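Workshop tips for the gripper class, revised after the July block. They apply to the hand-held tool and to the same fingers when fitted to the Mekley arm. Most of them came out of the household tidying task, in which students collect demonstrations of picking up and sorting soft items.

## Fingers and pads

- Wipe the pads with a damp cloth before each session. Cooking oil from kitchen items gets into the ridges and the grip drops noticeably. Do not use solvent.
- Close the fingers fully and hold the tool up to a window. An even line of light between the pads is fine. A wedge means one pad has been seated crooked.
- Pivot screws work loose with use. Check them every 600 cycles and nip them up by a quarter turn at most. If the linkage binds, back off until it swings under its own weight.
- Thread lock goes on the screw, never in the hole. One drop is plenty.

## Cables

- Leave a loop at every moving joint, large enough to pass two fingers through. Teams at the Lirkia round lost more runs to pulled connectors than to bad code.
- Tape is acceptable for an afternoon. For anything longer use hook-and-loop strips, as tape residue collects fluff.
- Label both ends of each cable. Team Eltari uses nail varnish dots, which survive cleaning.

## Soft items

Plastic carrier bags are the hardest thing on the list. They fold away from the pads, cling to each other and change shape between attempts.

- Approach from above and pinch a raised fold. A flat bag should be scrunched by hand first.
- Close slowly. A fast close pushes air out sideways and the bag moves with it.
- Put a cloth on the table. Thin film sticks to a bare varnished top and the fingers skate over it.
- Mix colours within a set. A model trained on white bags alone did poorly on the red ones.

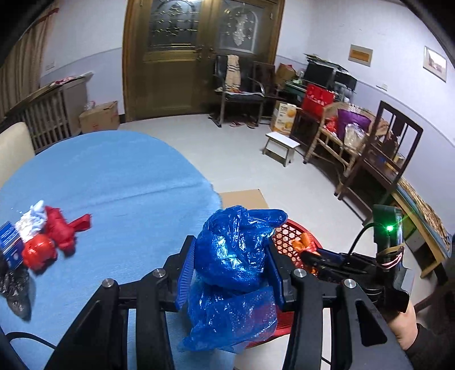

- Lift straight up and pause for a count of two before moving across. The pause makes the later trimming much easier.
- Retire a bag once it splits. Torn film catches in the linkage and has to be picked out with tweezers.

## Record keeping

The Naidu sheet has one row per attempt. Fill it in as you go, including the failures. The last set ran to 831 attempts, of which 44 were discarded for missing notes and nothing else.

Store the tool with the fingers slightly open, so that the pads do not take a set. Batteries go in the tin by the door, up to 501 grams per shelf box under the club's storage rule.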